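I said I'd have the bench sorted by the end of September, and I very nearly have. The trouble with small metal bits is that they breed. I went in meaning to put away one bag of clips and came out two hours later with grubby hands and a cold cup of tea (my own fault, I'd left it on the windowsill).

The white table was the obvious place to start, as anything put down on a big smooth surface tends to stay there for months. I've been laying the silvery chain pieces out on it so I can see what I've got before anything goes in a box. 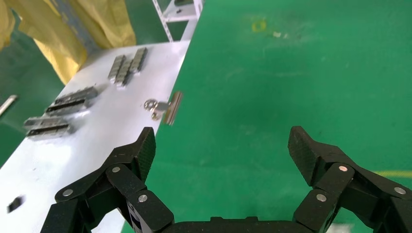 And I do love this stage! Everything out, nothing decided. I bought a set of little drawers from Narance for 14 quid, which felt steep until I'd filled the first 4 and wanted more. They claim to hold 400 small parts. Whoever worked that out had much smaller parts than mine.

The blue tray on the shelf is my halfway house. Brackets and plates go in there, along with the scraps I can't quite bring myself to bin, and the little clip strips get a sheet of white paper underneath because they vanish on anything else. The green cloth stays put with binder clips – I've tried tape, I've tried a heavy book, and clips win every time. It does need a wash, mind.

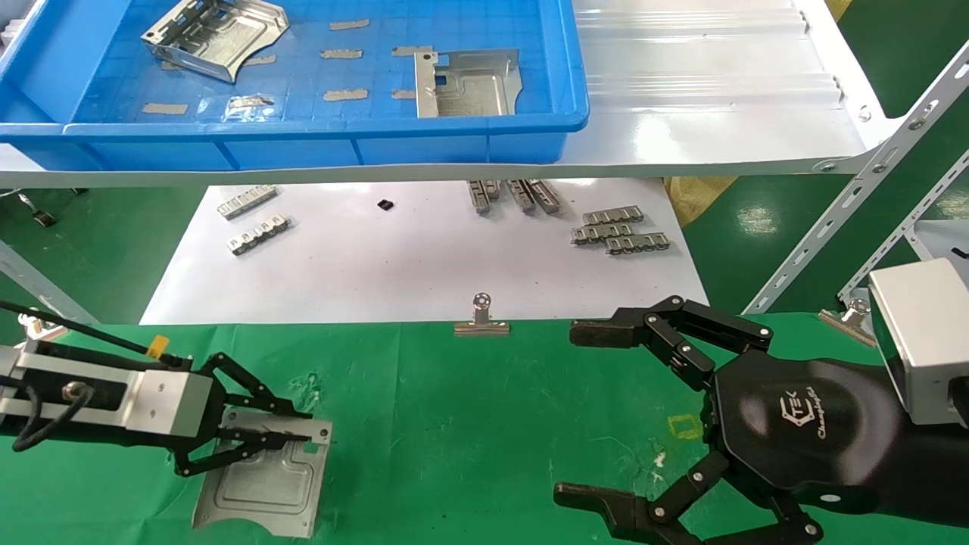

Gotetti left a comment on my last post saying a tray like that only works if you empty it on the first of every month, no excuses, and that anything still in there the third time round should go straight in the scrap bin. Harsh, but I'm going to try it. I've put a reminder on my phone for 4 o'clock, after the shopping and before I can think of something better to do.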